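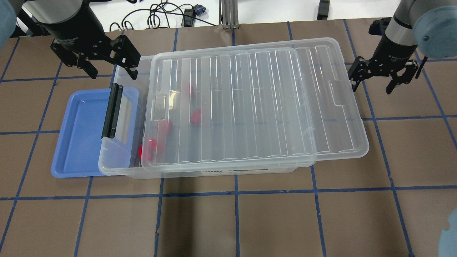
A clear storage box with its lid shifted to the right and red blocks inside.

I have come around to the clear box. For years I kept the kids' things in a wicker chest my mother gave us, and everything in it was lost the day it went in. Puzzle pieces sank. We bought a second set of blocks one March while the first set sat at the bottom under a raincoat.

A box you can see through settles most of that. My son looks from across the room, sees red, and goes and gets his blocks. He doesn't dump out four other boxes first.

My neighbor Dean Entwistle disagrees. He says clear plastic is ugly and makes a living room look like a stockroom. He has a point about the looks. I keep ours on a low shelf behind the couch, where guests don't sit.

My own complaint is with lids. A child will put the blocks in the box and leave the lid half on, every time, and then you can't stack anything on it. I used to correct this. Now I let it go until bedtime and push the lid over myself. The blocks are put away, and he did that part without being asked.

The wicker chest holds blankets now.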